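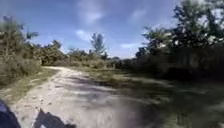
Breltus (path rover)

Breltus is the outdoor rover we run on the gravel tracks at Bimumska, and this entry covers how it gets set up for a run and looked after between them. I've been keeping the page going because the maker's handbook (from Bratu, and fair enough, it's a good handbook) was plainly written for people with footpaths. Ours are pale, sandy and full of little stones, with scrub along the side and big trees throwing shade over the grass, and that changes a fair bit about how you treat the machine.

If you've come from the old Zemier page, most of the battery stuff carries over. The steering stuff doesn't, so please don't copy those settings across!

Body and camera

The shell is dark navy with rounded edges, and a bit of it pokes into the bottom left corner of the camera view. Leave it there. I spent a whole morning in my first month trying to tilt it out of the picture and all I managed was to lose the near part of the track, which I'd much sooner have. There's a mask in the software that tells Breltus to ignore its own shell, and if you move the camera at all you need to redraw it. Look under Camera, then Body Mask, and draw a little generously around the curve.

The other thing to mask, sort of, is the shadow. With the sun behind, Breltus throws a dark, jagged shadow onto the gravel in front of itself, and on a light surface like ours it stands out like a hole. The obstacle setting called Ground Contrast comes from Bratu at 92, and at that number our rover would stop dead and wait politely for its own shadow to leave. We run it at 68. I wouldn't go any lower, as it starts missing proper dips.

Setting up for a run

I do this in the shed, then again quickly at the start of the track.

Charge overnight and unplug before you switch on. It'll boot with the lead in, but the drive stays locked until you restart, and I've been caught by that more than once.

Wipe the lens with the soft cloth, dry. The green spray on the shelf is for the shell only.

Check the tyres. Ours sit at 14 psi on gravel. The handbook figure is higher and makes the whole thing skitter about on the loose bits.

Load the track map and drive the first stretch by hand, nice and slow. Breltus is happiest where the edge is obvious, say a strip of grass with bushes behind it. Where the gravel just fades off into shaded grass it tends to wander over, so I set the left verge as the guide edge on any track like that. It's under Follow Edge, and it goes back to Auto after every update, grrr.

Stand well clear before you hand over control, and keep the stop button in your hand.

Shaky pictures

A bit of smear at speed is normal, and close ground always looks worse than the bushes further off. If the distance is smearing as well, stop and have a look at the camera bracket. Ours uses rubber washers that go hard in the heat, and once they do, every pebble goes straight up into the lens. Swap the lot in one go, nip the bolts up evenly and take it for a short drive before you blame anything else. If new washers don't fix it, try a shorter exposure in bright sun. Under the trees you'll need to put it back or the picture gets too murky to steer by.

Looking after it

Grit is the main enemy. After each run I brush out the wheel hubs and the gap under the shell, then blow the vents from the inside out. Don't hose it. The seals are fine for a shower but a hose pushes fine sand in past them, and then you're in for a new hub bearing (I've done two).

The drive belts get looked at every Tuesday. Ours last over 11 weeks, less in a dry spell, and a worn one squeals on tight turns well before it slips. Spares hang behind the shed door.

Things still to add

Wiring for the rear light, and the part number for the newer bracket, once I find where I wrote it down. The section on wet weather needs redoing too, as it still has the old tyres in it.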